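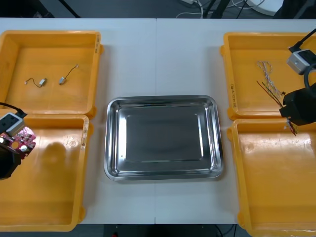
Photo: Jelle Prins

The sorting cell stopped again on Saturday, cycle 2,807, on a left gripper fault. The log says overcurrent. I don't believe it -- the same board, the red one, went through 15 cycles at the same grip force on Friday.

Letay swapped the wrist cable and we lost three more runs. The right arm never faulted, even on the colored wires, which slip more than anything else in the bins.

Next is the finger encoder. Pletitz quotes seven days for a spare.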